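How Do You Pick a Hand for a Robot?
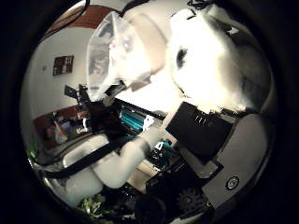
A reader called Fulen wrote in to ask why robots don't all just get a hand like ours, with five fingers, and be done with it. Good question! I get some version of it nearly every time I talk about my job, so let's have a go at it.

My job is testing robot hands. Robot people mostly call them grippers, because a lot of them don't look much like hands. Some have two flat fingers that squeeze together like salad tongs. Some have three or four fingers with joints in them. Some have no fingers at all, only a rubber cup and a pump that sucks. I spend my days putting one on the end of a robot arm, asking it to pick things up, taking it off, and putting on the next one.

So, Fulen, back to you. Your hand is amazing. It has 27 bones, it bends all over the place, and your skin tells your brain when something is slipping. Building all of that out of metal and plastic is hard! Every finger joint needs a way to move, and every moving part can jam or break. If a robot's whole job is to lift boxes, five fingers would be a lot of trouble to go to.

Squashy things are the tricky ones

Try this at home. Pick up a book with two fingers. Easy. Now pick up an empty plastic bag with two fingers. Also easy, right? For you, yes. For a robot, the bag is much harder than the book.

A book stays book-shaped. The robot can look at it, work out where the edges are, and close its fingers there. A see-through bag is a nightmare. The camera looks at the bag and sees a bit of the bag, a bit of whatever is behind the bag, and a bunch of shiny spots where the light bounces off the wrinkles. Where does it start? Where does it stop? And the moment a finger touches it, it crumples into a new shape and the robot has to start guessing again.

Fluffy things are a different kind of hard. Fluff hides where the real edge is. If the gripper closes a little, it only has hold of the fluff, and the rest may slide right out. If it closes a lot, it squashes the stuffing flat. Bright white fluff is the worst, because under a strong light the camera sees one big glowing blob – no lumps, no shadows, nothing to aim at.

What the camera sees

Some of our robots have a small camera right by the wrist. That means the camera goes wherever the hand goes, so it gets a close-up of whatever the hand is about to grab. Ours has a lens that bends the view into a circle, a bit like looking through the peephole in a front door. Straight things come out curvy and the corners are black. It looks odd to you and me, but it fits an awful lot of room into one picture: the gripper, the arm, the wall, even the plants.

The hard part is that the hand gets in its own way. A big palm can fill a large piece of the view. When I compare two grippers, I check how much each one blocks, and I've sent a perfectly strong gripper back in its box for that alone.

Making it a fair test

You've probably done fair tests in science class. It's the same for me. If I want to know whether the Posine gripper is better than the Welby, I can't give one of them a tennis ball and the other one a stuffed toy. They both get the same 13 objects, in the same order, on the same arm, with the lamp in the same spot.

Last October I ran the longest test I've ever done. It came to 550 tries for each gripper, and I wrote down every one. The Posine has jointed fingers and the Welby is the salad-tongs kind. I was sure the Posine would win at everything. Nope! The Welby was quicker on anything with flat sides, and it beat the Posine on pencils. The Posine was much better with soft toys, because its fingers could curl around them. The bag beat both of them. Out of all those tries, the Posine dropped the bag so often that I stopped being surprised and started being a little bit sad for it.

Your turn

Put an oven mitt on one hand and clothespins on two fingers of the other. Find a coin, a sock, a plastic cup and a stuffed animal. Pick up each one 10 times with the mitt and 10 times with the clothespins, and keep score on paper. Then try again with one eye closed. If your scores come out different from your friend's, check whether you both used the same sock.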